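Chapter 4
Special Teams and Field Position

A football team may gain fewer yards than its opponent and still win. In its opening season, Flelcombe was outgained by 114 yards on a Monday night in Bakke and won on kick returns.
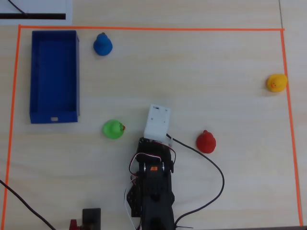 Coach Ulla Ekström required every starter to serve on at least one kicking unit. This chapter examines that policy and its effect on average starting position.
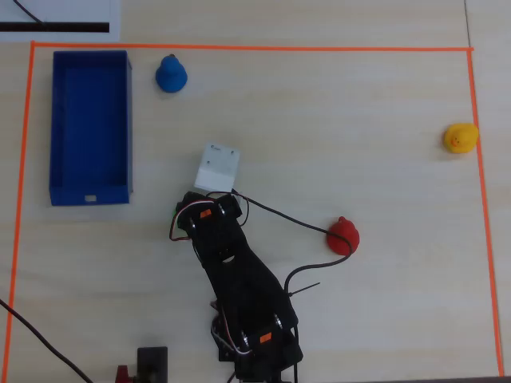 Figure 4.1. Tabletop with a boundary marked in orange tape.

Section 4.1 defines the net punt. Students should review the scoring rules in Chapter 2 before they begin.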